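Said Berrada took over the laundry on Skidemine Street in June, after nine years of pressing shirts for the previous owner. Most of his trade is work clothes from the Baklow bakery.

"Flour is worse than grease," he says. "Add water and you've made dough. So we shake everything out first."

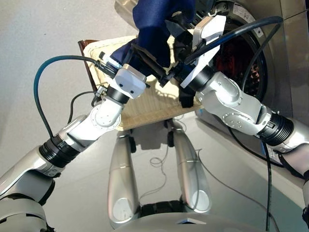
He charges by weight and hasn't raised his prices yet. The rent is $967 a month, and the water bill worries him more. "Last month it was $370. I called them twice."

Would he open a second shop? Berrada shakes his head. "I have a bad knee and one van. Ask me when the van is paid for."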